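Leave the Cell Alone Between Tasks

By Vilmos Vörös

I look after one two-arm cell at Derwood, and most of my working hours go into keeping it the same as it was the day before. People who visit ask about the software. I would like to argue for the frame, the screws and the wallpaper.

Our cell is a box made of aluminum extrusion with a marble-patterned top and two black arms that come in from the front edge. The inside is papered in black with wavy white lines. I put that paper up myself in November, and I took some criticism for it. The usual advice is to paint everything flat gray and be done. My view is that a cell should have a background you chose and can buy again. When a panel got torn, I cut a new piece from the same roll and we were running by lunch. Gray paint would have needed matching and a day to dry.

The bigger disagreement is about how often to touch things. Tzu-hsuan Fang, who runs the cell next to mine, re-zeros both of her arms every morning at 7:30 whether they need it or not. I do it when a check tells me to. My check is a known pose over a mark on the tabletop, and if either gripper lands more than 2 mm off, I stop and find out why. Over the last 3325 runs I have had to re-zero nine times. In every one of those cases something had moved: a mounting plate, a base screw, and once the table itself. Zeroing every morning would have hidden all of that from me. The numbers would have looked fine and the loose screw would have stayed loose.

Tzu-hsuan says I lose more runs to bad data than she does, and she is right. I threw out 97 runs in one batch because a plate on the front rail had crept. I still think it was worth it, as that plate now has thread locker on it and has not shifted again.

Cables are the other thing I would ask people to take seriously. A wrist camera cable needs a loop big enough for the full turn of the joint, and it needs to be tied at the link, never at the camera. We followed the Sollari guide for the first build and tied too close. The connector failed at run 1598. I now replace those cables on a schedule and write the date on a strip of tape at the base.

Small-parts work makes all this harder to ignore. Padlocks and keys are slippery and low to the table, and a gripper that is slightly off will push a key away and never pick it up. With big foam blocks you can run a sloppy cell for months and feel good about it. The project we call Kun moved to locks early for that reason, and I think more groups should do the same.

What I would spend money on, given the choice, is a second set of spare plates and a decent torque driver. The budget request that went in ahead of mine was for a faster computer. I expect it will be approved.
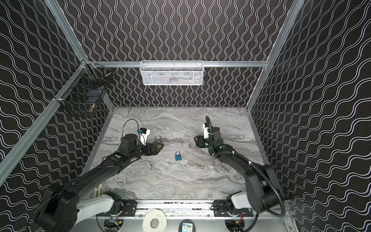

How often should the screws on a mounting plate be checked?

Once a week is enough for a cell in daily use, and again after any collision or after an arm has been taken off. Mark each screw head with a paint pen when it is at the right torque, so a turned one shows up at a glance.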